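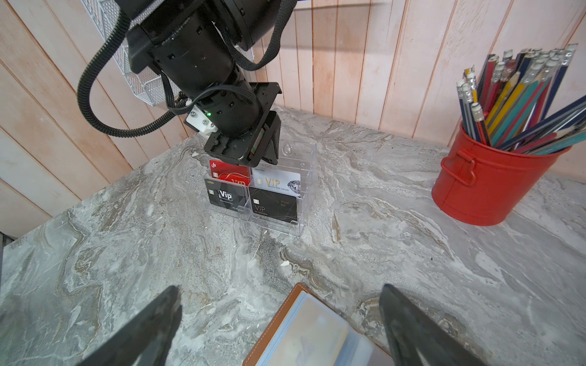
## 4. Getting your Muka card scheme ready for customers

You've got the software running, so now comes the fun bit! By the end of this section you'll have working member cards, a proper welcome reward and a till that knows what to do with both.

**You will need:** your owner login, the card reader, a pack of blank cards and a clear tiered stand to put them in.

1. Plug the reader into the till and wait for the long beep. A short double beep means it has power but can't find the till, in which case try the other socket.
2. Open **Members > Cards** and choose **Start new batch**.
3. Type the first card number exactly as printed on the sleeve. Ours began at 1,654, and the rest of the pack filled itself in, which I still find very pleasing.
4. Swipe one card. Its number should pop up under **Last seen**.
5. Choose your reward. A free drink after 10 stamps is a lovely place to start, and you can change it whenever you like.
6. Press **Save and print test**.

> **Note:** Cards stay asleep until their first swipe at the till, so you can leave them out on the counter quite happily.

> **Caution:** Don't close the batch window while the bar is still moving. The pack will be locked and you'll have to ring Dimitriou to have it opened again.

### Choosing a reward people will want

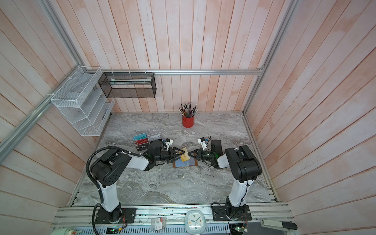 **Réka Szalai**
*Shop set-up guide writer, Muka*

I love this part, and I'd urge you to spend a whole cup of tea on it. Walk up to your own till as if you were buying something. What would make you smile? Small and soon beats grand and far away, every time I've tried it.

7. Go to **Rewards > Welcome** and switch on the first-visit stamp. Two stamps instead of one is a cheerful way to open a new card.
8. Set **Stamps expire after** to six months. Shorter than that and your holiday regulars lose out.
9. Write the message for the receipt. Keep it to one line, as the printer chops anything longer.
10. Run a pretend sale from start to finish, then cancel it under **Today > Undo**.

> **Note:** If the receipt prints without your message, check that **Show to members** is ticked (I forget this one myself!).

For lost cards and moving stamps from one card to another, go to section 5.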